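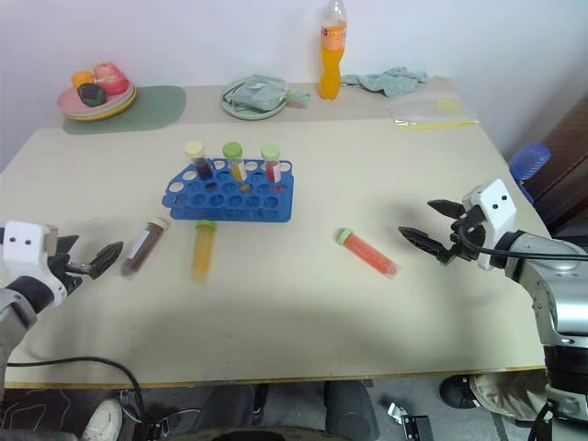 Beltgate Sample Archive - progress report to Bedeck
20/02/2019
Prepared by: Viorica Mocanu

Relabeling of the stored series is complete for 1127 tubes. Entries were checked against the Galbraith register, and 12 did not match. Nine of these were transcription errors and have been corrected. The other three stay on hold until Fiona Swanson has gone through the paper logs.

Freezer mapping is behind schedule. The shelf plan we inherited uses two numbering systems - one by depositor, one by date - and merging them has taken longer than planned. Mieke Van Damme will send a revised plan with the next report.

Spending is within budget. The label stock line is closed. We request that the unspent travel amount be carried over to July.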